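Gristmont Teaching Laboratories
Technical Support: Equipment and Software

Subject: Block arrives turned at the sorting board during remote-control demonstrations
Status: Resolved, monitoring
Priority: Normal
Opened: 30th September
Requester: Agnes Geddes
Assigned to: Charalambos Dimitriou
Location: Malinowski Building, ground floor
Equipment: Varkell follower arm with hand-held leader arm
Software: Marelen recorder

Description of fault (Agnes Geddes)

We are recording demonstrations of the shape-sorting task for the autumn module. The operator moves the leader arm by hand, the follower arm copies the movement, and Marelen stores the joint positions of both arms together with the pictures from the two cameras. In each episode the follower is to pick up the red cube, carry it to the green board and put it through the square opening.

Since the start of this recording period the cube has been reaching the board turned with respect to the opening. The operator can correct for this by twisting the leader further than feels natural, and a practised operator will usually complete the task. New operators generally do not. The cube comes to rest across the opening, or is released too early and stays on top of the board.

The fault does not depend on the operator. Nithin Arumugam and I exchanged places several times with the same result. It was not present in the July set, which contains 900 episodes recorded with the same board and the same cube. Restarting the recorder makes no difference. Restarting the follower arm appeared to help once, but we could not repeat this.

Please advise whether the episodes recorded so far may be kept. Students are due to begin training on them shortly, and we would prefer to withdraw them now if they are unsound.
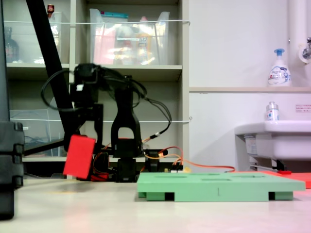

Attachment 1. Side camera. Red block held at a slant, lower edge just clear of the table.

Comment 1 (Charalambos Dimitriou)

Thank you for the report. Before a visit is arranged, please carry out the following and add the results to this ticket.

Place the leader arm in its rest position and read the joint values for both arms from the Marelen status page. Write down all values, including those that agree.

Turn the leader wrist slowly from one end of its travel to the other with the follower gripper empty. Note whether the difference between the two arms stays the same or grows.

Record one episode in which the follower is held still over the board for several seconds before the cube is released. Please do not correct the wrist during this episode. I should like to see the uncorrected position.

Please also confirm whether any part of the follower has been replaced or removed since July.

Comment 2 (Nithin Arumugam)

Results as requested.

At rest, all joints agree except wrist rotation, where the follower reads five degrees away from the leader. The difference remains the same through the whole travel of the wrist. It does not grow and there is no sticking that I could feel or hear.

The requested episode has been recorded and uploaded to the shared folder. I held the leader as steadily as I was able. A copy of one picture is attached for those without access to the folder.

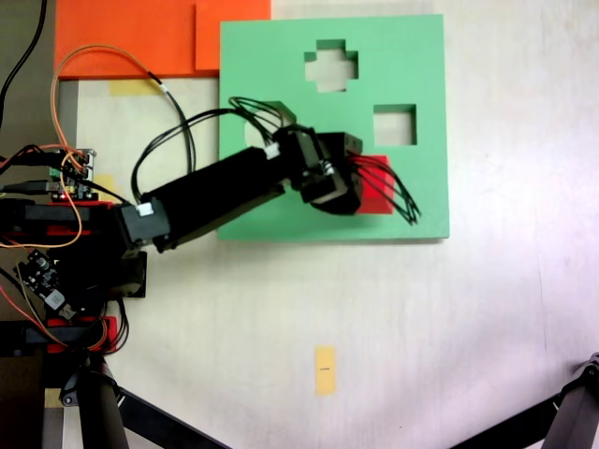
Attachment 2. Second camera. Red block at the gripper, just below and to the left of the square opening.

With regard to replaced parts, I was not present over the summer and have asked Burgi Pfister to comment.

I should add a second observation, which may or may not belong to the same fault. When the recording is played back, the movement of the gripper in the pictures lags behind the joint values. In one episode the stored gripper value shows fully open while the picture still shows the cube being held. I had taken this to be a fault in the player, but it is also present in the exported files.

Comment 3 (Burgi Pfister)

The wrist servo on the follower was replaced after the July recordings were completed. The old unit had developed play. The replacement was fitted according to the Varkell service sheet and the arm was then run through its self-test, which it passed. The entry in the equipment log does not record a new leader-to-follower calibration. I have spoken to the person who did the work and it was not done. The self-test was taken to be sufficient.

I have corrected the log and added a line to the replacement procedure.

Comment 4 (Charalambos Dimitriou)

This accounts for the wrist. The Varkell self-test checks that each servo moves and reports its position. It does not compare the follower with the leader. Marelen was therefore still applying the offset stored for the old servo, and the constant difference found by Nithin is consistent with that.

I attended the laboratory and carried out a full calibration of both arms. The difference at rest is now too small to show on the status page. The previous calibration file has been kept under its old name in case the earlier episodes need to be examined.

We then recorded a short series of test episodes. The first of these were failures of a different kind, for which I was responsible as operator: I opened the gripper before the cube had been brought over the opening. They have been marked as failures and left in the folder.

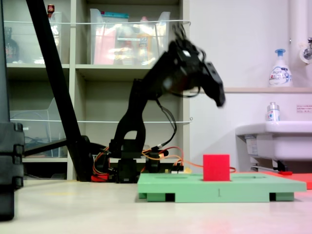
The remaining test episodes were operated by Nithin and by Agnes. Both reported that the wrist now follows the hand without any need for correction. The habit of twisting further than necessary was still noticeable in the first attempts and should be expected in anyone who has practised on the arm this term. I would suggest that operators make a few unrecorded attempts before returning to work.

The lag between pictures and joint values is a separate matter and was not changed by the calibration. I am passing it to Thaddäus Fuchs.

Comment 5 (Thaddäus Fuchs)

I have compared the picture times with the joint times in the test episodes. The pictures are stored around 200 milliseconds late. The cause is a setting in Marelen. The recorder can stamp a picture either when it is captured or when it has been written to disk, and this installation was set to the second. The setting was altered by the summer update, which returned several options to their default values.

I have set the recorder to use capture time for both cameras. Existing episodes can be repaired in part, as the capture time is retained in the raw files. A script has been placed in the shared folder. It works on a copy and does not overwrite anything. Episodes for which only the exported files were kept cannot be repaired in this way, and I would not recommend shifting them all by a fixed amount. The delay varies with how busy the disk was.

To check the result, please record an episode that begins with the cube on the table and the gripper open beside it, close and open the gripper four times without lifting, and compare the stored gripper value with the pictures from each camera.

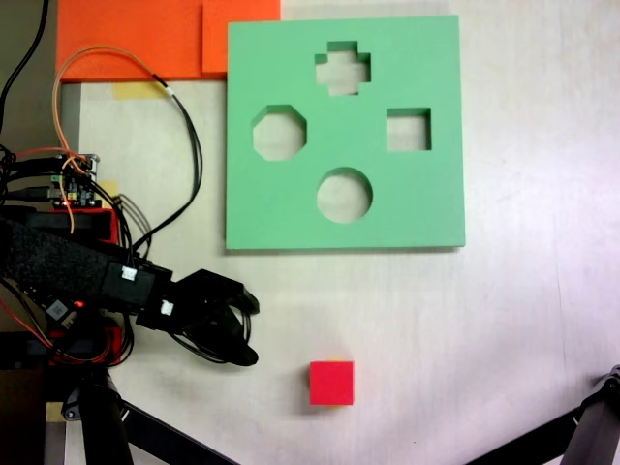

Please run the check once at the start of each recording period and after every update to Marelen. The comparison page marks any episode in which the two differ by more than the permitted amount, so it is not necessary to step through the pictures by hand.

Comment 6 (Agnes Geddes)

The check has been run as described and neither camera was marked. We have since recorded further episodes without difficulty.

One question remains. Are the episodes from before the calibration of any use once their picture times have been repaired? The cube does pass through the opening in a fair number of them.

Comment 7 (Charalambos Dimitriou)

They should not be mixed with the new episodes. In the older ones the leader values include the operator's correction for the wrist, and a model trained on the leader values would learn that correction and apply it to an arm that no longer requires it. The follower values are subject to the wrong zero position as well. Please move them to a separate folder and mark the folder with the name of the old calibration file. They may be kept for teaching purposes if students are told what is wrong with them.

The July set is not affected by either fault and may be used as it stands. It was recorded with the old servo and its own calibration, and before the update.

Actions

Leader-to-follower calibration added to the servo replacement procedure: Burgi Pfister, done.
Recorder set to capture time: Thaddäus Fuchs, done.
Repair script run on raw files: Nithin Arumugam, in progress.
Older episodes moved and marked: Agnes Geddes, done.
Printed check sheet for operators to be kept with the leader arm: Nithin Arumugam, open.

The ticket will remain in monitoring until the repair script has finished. Please reply to this ticket if the wrist difference returns, giving the joint values at rest for both arms.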